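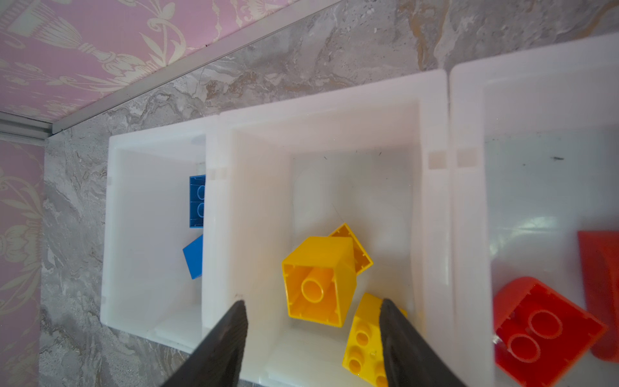

Stakmont Desktop, Three Months In

I've been running Stakmont as my main charting and macro calendar package since January, and I'm still finding things I like about it. The economic calendar is the star! Every release opens into its own little panel with the prior reading, the revision and the consensus range, so when payrolls or a CPI print hits I'm not flipping between 3 windows (my old setup on Caron was a mess for that).

Alerts are quick and you can chain them. Mine pings me if the 10-year yield breaks its morning range within two minutes of a release, and it took one evening to set up. The currency screens are great too, with 145 pairs on the standard plan, including plenty of emerging market crosses I'd never bothered to follow before.

Gripes? The backtester is slow on anything longer than a few years of daily data, and exporting to a spreadsheet drops the time zone, so check your stamps. I'd also love a proper dark theme.

Sasiter is still better for single-stock research. For rates and currencies, though, I'm keeping this one and have already renewed.

Mathis Millet
April 27, 2019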